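Fisley maternity unit to send new mums home with vitamin drops

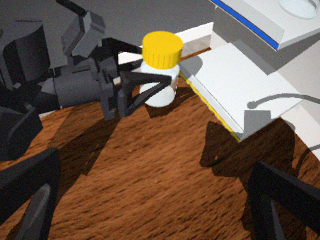
A small white bottle with a yellow screw cap.

Good news for anyone expecting a baby in our patch! From December, every family leaving the maternity unit at Fisley will go home with a first supply of vitamin D drops, free, with no forms to fill in and no trip to the chemist on day three when you can hardly find your own shoes.

I popped in for the open afternoon at the Marquez Centre (the tea was good, the parking was dreadful) and had a long natter with a couple of the midwives. Until now, they told me, parents were handed a leaflet and left to sort the drops out for themselves. Plenty did, but plenty meant to and forgot. When the unit rang round 353 families last winter, 169 of them said they hadn't started the drops by the time the health visitor came. I was one of those mums a few years back, so no finger-wagging from me!

The money is coming from the Nullenance fund, which has put up enough for roughly 2000 babies. That should see the scheme through its first year and a bit beyond. After that the unit will have to go back and ask again, and I gather they'll be collecting feedback from parents as they go, so if you get a text asking how you got on, do please answer it.

The drops will be given out at the discharge chat, along with the usual red book and the phone numbers for feeding support. A midwife will go through how they're given and whether your baby needs them yet, as some babies on formula don't. If you've had your baby at home, your community midwife can bring the drops on one of her visits. Families over in Ulel, who often have their babies at the bigger hospital and come back to Fisley for their checks, are included as well. I did ask about that twice, as it got muddled with the hearing tests last time.

There was a bit of grumbling in the room about the discharge chat getting longer, and I do have some sympathy. When you've got your coat on and the car seat's ready you just want to go! The midwives reckon it'll add 10 minutes at most, and partners are welcome to sit in and do the listening.

If your baby was born before the scheme starts, you won't be sent drops automatically, but your health visitor can tell you what's on offer and whether you qualify for free vitamins another way. The antenatal desk at the Marquez Centre is taking questions too, mornings only.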